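# 毛糸を扉のない棚に置いても大丈夫ですか。虫と湿気が心配です

2022年2月8日　分類：毛糸・保管

**yukimichi_knit**

はじめまして。日本に来てから編み物を始めました。日本語は勉強中ですので、変な言い方がありましたらお許しください。

先月まで、毛糸は全部ふたのある衣装ケースに入れて、押し入れの下に置いていました。湿気がこもるのが気になり、また、どんな糸を持っているのか自分でも分からなくなるので、棚に移したいと考えています。ウールが多く、ほかにモヘアと綿が少しあります。一番大事にしているのは Rajput のウールで、残りを台所のはかりで量りましたら189グラムでした。もう同じ色が買えません。ですから、この糸だけは絶対に虫に食べられたくないです。 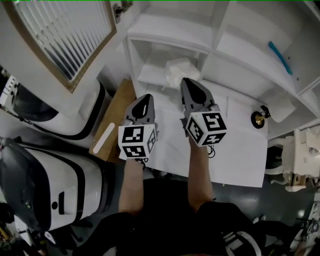

ウールの保管について調べますと、「密閉しなさい」と書いてあるページと、「風を通しなさい」と書いてあるページがあり、私には反対のことを言っているように読めます。国の母は、新聞紙に包んでたんすに入れるだけでした。それで虫が出たことはありませんが、国の空気はとても乾いていますから、日本で同じようにしてよいのか分かりません。私が考えているのは、こういう白くて扉のない、仕切りのある棚です。中のものがすぐ見えるのは良いのですが、白い袋のようなものがくしゃっと入っているだけで、そこがかなり目立ちますね。毛糸を透明な袋に入れて並べたら、全部の仕切りがこのような感じになるのではないか、と少し迷っています。袋に入れないで、玉のまま置くのはいけないでしょうか。

教えていただきたいことは、次のとおりです。

- ウールの玉を袋に入れないで棚に置いてもよいか
- 防虫剤は、扉がない棚でも効果があるか
- かせの糸は、玉に巻いてから保管したほうがよいか

部屋は北向きで、直接の日光は入りません。冬は窓に結露があります。猫や犬はいません。どうぞよろしくお願いいたします。

---

**moheya**

私は全部かごに入れて床に置いていますが、問題ないです。ラベンダーの袋を一緒に入れています。においが良いです。もう何年もこれです。

虫は運だと思います。

---

**tsumugi_no_ato**

上の方の方法で問題がない家もあると思いますが、同じ色が買えない糸をお持ちなら、私はおすすめしません。私は一度、カシミヤの入った糸を虫に食べられました。外から見ると何もない玉でしたが、編み始めますと、糸が短く切れて出てきました。とても悲しかったです。ですので、少し長くなりますが書きます。

まず、「密閉」と「風を通す」は、反対の話ではないと私は理解しています。密閉するのは虫が入らないようにするため、風を通すのは湿気を残さないためです。順番としては、先によく乾かし、それから閉じる、になります。湿った糸を閉じると、カビのにおいが付きます。乾いた糸を閉じて、時々開けて見てあげる。これで両方のページの言うことを守れます。

**玉のまま置くことについて**

よく使う糸、つまり今編んでいるものや、この冬のうちに使うものでしたら、玉のまま棚に置いてもかまわないと思います。手で何度も触りますし、異常があればすぐに気が付きます。危ないのは、触らないで長く置いておく糸です。虫の幼虫は暗くて静かなところを好みますから、棚の奥のほうの玉、玉と玉の間、そういう場所を見てください。床に近い段はほこりがたまりやすいので、ウールを置くのでしたら上の段のほうが安心です。綿は下の段でよいです。

触らない糸は、チャックの付いた袋に入れてください。見た目が気になるというお気持ちはよく分かります。私は袋を直接棚に置かないで、布を貼った箱に袋ごと入れ、箱の前に糸の切れ端を結んでいます。切れ端の色で中身が分かりますので、ラベルを書かなくてもよいです。箱は Eltex の浅いものを使っています。1個900円でした。もっと安い箱でも、もちろん同じことができます。

**防虫剤について**

扉のない棚では、防虫剤の効果はほとんど期待できないと思ってください。防虫剤は、成分が閉じた空間の中にたまることで働きます。開いた棚では、全部部屋に出ていきます。お金ももったいないですし、部屋の空気にもよくありません。使うのでしたら、ふたのある箱の中に入れます。

もう一つ、種類の違う防虫剤を同じ箱に入れないでください。組み合わせによっては溶けて、糸にしみが付くことがあります。パッケージの裏に「併用できません」という文があるはずです。漢字が多くて読みにくいのですが、ここは必ず読んでください。薬のある場所は、糸の上です。成分は空気より重いものが多いので、上から下へ行きます。糸に直接触れないように、薄い紙を一枚はさみます。

ラベンダーや杉の木は、においがするうちは少し避ける力があるかもしれませんが、すでに付いている卵には効きません。においを楽しむもの、と考えるのがよいと思います。

**かせの糸について**

保管のためでしたら、巻かないでかせのままにしてください。玉に固く巻きますと、糸がずっと引っぱられた状態になり、編んだあとで洗うと縮んで、サイズが変わることがあります。すでに巻いてしまった玉は、心配しなくても、編む前に一度かせに戻して軽く湯気を当てれば、だいたい戻ります。私は巻いてしまったあとで後悔することが多いです。

Rajput の糸は私も好きです。油分が多めに残っている感じの糸なので、袋の中に小さい紙を入れて、買った時のラベルも必ず一緒に入れておいてください。ラベルがないと、後で太さもロットも分からなくなります。 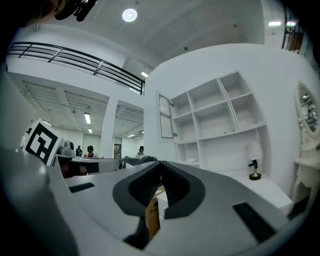 *Hevell 手芸サークル　糸と道具の相談係*

**相談係からの回答**

ご質問をありがとうございます。詳しい回答がすでにありますので、段ボールのこと、冷凍のこと、結露のことの三つを足します。

通販で届いた糸を、茶色い段ボールの箱のまま置いている方がとても多いです。届いてから数日でしたら問題ありませんが、そのまま季節を越すのはやめてください。段ボールは湿気を吸いますし、紙の波の間は虫にとって居心地のよい場所です。小さい白い紙の箱も、きれいに見えますが紙は紙ですので、同じように考えます。届きましたら箱を開けて、糸を出し、一玉ずつ明るいところで見てから、決めた入れ物に移してください。空いた箱は、早めに資源ごみに出します。

次に、虫がいるかもしれない糸の扱いです。人からもらった糸、古い店の在庫、ほどいたセーターの糸は、棚の糸と一緒にする前に、別にして様子を見てください。心配な場合は冷凍庫を使う方法があります。

1. 糸を完全に乾かします。
2. チャックの袋に入れ、空気を抜いて閉じます。
3. 冷凍庫に2週間入れます。途中で開けません。
4. 出したら、袋を閉じたまま、部屋の温度に戻るまで待ちます。
5. 袋を開けて、玉をよく振り、落ちるものがないか白い紙の上で確認します。

4番を急がないでください。冷たいうちに開けると、空気中の水分が糸に付いてしまいます。家庭の冷凍庫はドアの開け閉めで温度が変わりますので、奥のほうに入れるのがよいです。食品のにおいが移ることもあるため、当係では袋を二重にするようにご案内しています。

それから、冬の結露についてです。北向きの部屋で窓に水が付くのでしたら、棚の背中を外側の壁にぴったり付けないでください。指が入るくらいのすき間で十分ですから、壁と棚の間に空気が動く場所を作ります。窓の近くに置くよりも、部屋の内側の壁のほうが、冬も夏も条件が安定します。当サークルの部屋では、冬の朝に室温が15度を下回る日がありますが、糸の棚を内側の壁に移してから、かびくさいという相談は来ていません。

最後に、置く量についてお願いがあります。棚の仕切りに糸を押し込みますと、奥が見えなくなり、せっかく扉のない棚にした意味がなくなります。仕切りごとに少し空きを残し、手を入れて奥の玉を取り出せるようにしておいてください。1月と、それから梅雨の前に、全部出して棚を乾いた布でふくだけでも、かなり違います。

糸をお店で見ながら相談したい場合は、Cundance の手芸用品売り場に見本の箱がありますので、そちらもご利用ください。

---

**yukimichi_knit**

皆様、ご丁寧にありがとうございます。辞書を引きながら全部読みました。「先に乾かして、それから閉じる」で、やっと分かりました。

結局、使っている糸は玉のまま棚の上の段に、Rajput は買った時のラベルと一緒に袋に入れて、布の箱に入れることにします。切れ端を箱に結ぶのは、とてもかわいい方法ですね。まねをさせてください。

段ボールの箱は、実は棚の横に置いてありました。今晩出します。

一つだけ追加で質問してもよろしいでしょうか。途中まで編んだセーターも、針を付けたまま袋に入れてよいですか。竹の針です。

---

**tsumugi_no_ato**

短い間でしたらよいですが、長く休むのでしたら針を抜いて、目を別の糸に移してください。竹の針は、ずっと重さがかかると曲がることがありますし、針のところの目だけが広がります。移す糸は、すべりのよい綿がよいです。色は、編んでいる糸と違う色にしますと、後で拾う時に楽です。あと、どの段まで編んだか、紙に書いて一緒に入れてください。私はいつも書かないで、いつも困っています。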